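Lakside Shoe Swap Doubles Its Hours

Good news for anyone with growing kids – the Lakside shoe swap is back in January, and this time it runs all day Monday! Last year's event filled the old Viscombe hall in no time, and 3,150 pairs found new feet. Boots, sneakers, tap shoes, even a few bowling shoes went out the door, and people were still chatting on the steps long after closing.

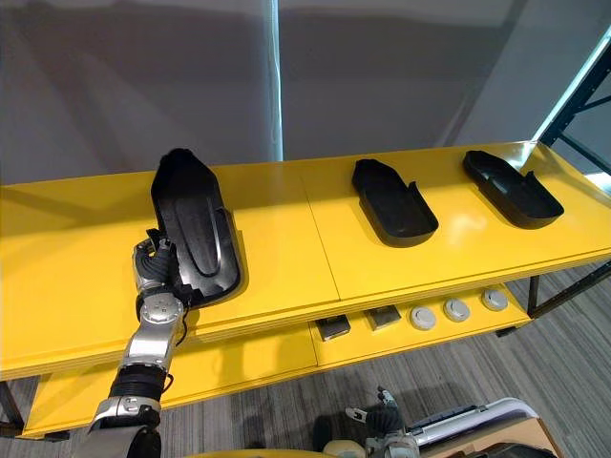 Vinh Mạch hopes the longer day will finally give night-shift parents a fair chance at the snow boots, which were gone by noon last time.

The swap works the way it always has. Bring clean shoes tied in pairs, get a ticket for each pair, and spend your tickets on whatever fits. Kids' sizes are by the windows, adults' along the back wall. The repair corner returns too, with 30 free re-heelings for the earliest comers and a great wall of laces in every color.
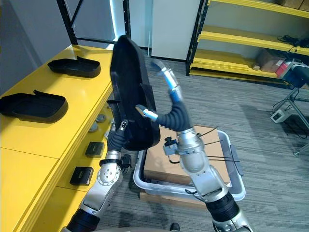 Tamošiūnaitė

Doors open at 8 a.m., and the number 58 bus stops right outside. Wear thick socks if you're after winter boots – trying them on is half the fun! Leftover pairs can be picked up free in the last hour.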